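The last piano tuner in Claldale would like it known that she is not the last piano tuner in Claldale. There is another one, over by the station, and they have not spoken since a disagreement about a church hall upright. "He'll tell you he's the last one as well," she says, putting the kettle on. "We can't both be right, but we've both had it put on our vans."

She has asked me to leave her name out, on the grounds that everyone who needs her number already has it and everyone else owns a keyboard with headphones. Her working year, by her own records, comes to 224 pianos. She keeps the records in a ledger of the sort you would expect to find in a solicitor's office in a film, and she reads from it with some relish.

"Moth. Moth. Mouse. Sellotape on the hammers. Moth. That one had a sandwich in it." How old a sandwich? "I'm a tuner, I don't do archaeology."

She came to the trade by failing at something else. She wanted to play, and was good enough to be let into a music college in Clulport and not good enough to be kept there with any enthusiasm. One of the practice room pianos had a sticking key that nobody would come out to fix, so she took the front off with a butter knife from the canteen. By June she had been asked to leave the pianos alone, and had found somebody who would pay her to do the opposite.

"My teacher was very kind about it. She said I had a wonderful ear. She didn't mention my hands."

The firm that took her on was Stenberg, which had a workshop behind a carpet showroom and a strict view of apprentices. For the first year she was allowed to sweep, to sort screws and to hold the lamp. In the second year she was allowed to tune, though only the octave in the middle, after which a senior man would come over, sigh, and do it again. She still thinks this was a sound way to teach. She has also never taken an apprentice herself, and says the two facts are unconnected. 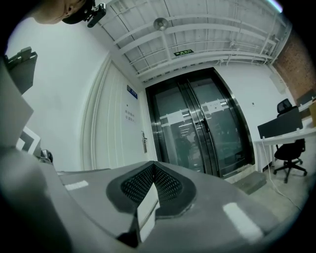
I ask what people get wrong about their pianos. She looks at me for a while, as if deciding how long I can stay.

"Radiators," she says. "They put them against radiators. Then they ring me up and say it's gone out of tune again, as though I'd left the door open and let it out." After radiators come plants, which get watered, and then family photographs, which buzz. She once spent most of an afternoon hunting a rattle on the B flat and found it was coming from a christening portrait on the shelf behind her. She charged for the afternoon. The family laid the portrait flat while anyone was practising and stood it up again for visitors.

Then there is the inherited piano, which she talks about in the voice other people keep for elderly dogs. The owner has been told all their life that it is worth a fortune. It has candle holders and it weighs as much as a pony. "They want me to say it's a marvel. What I say is that it has lovely legs."

The oldest customer on her books is 100 and plays the same hymn every time to test the work, at a speed that gets slightly quicker each year. The most difficult is a man with a Rozīte grand who listens from the next room and comes in to say that he's sure it's perfect. "You can hear him being sure," she says.

She is 74 now, and goes up stairs only if there is a grand at the top of them. I ask whether she has thought of stopping, and she says she thinks about it whenever she is lying on somebody's carpet looking at the underside of a pedal. Then the phone goes and it is a school with a concert at half past six and a piano that has been left in a corridor all term.

Does she play at home? She does have a piano, in the back room, under a pile of ironing. I ask if I might try it and she says I'd better not, it's in a terrible state, she keeps meaning to get somebody in.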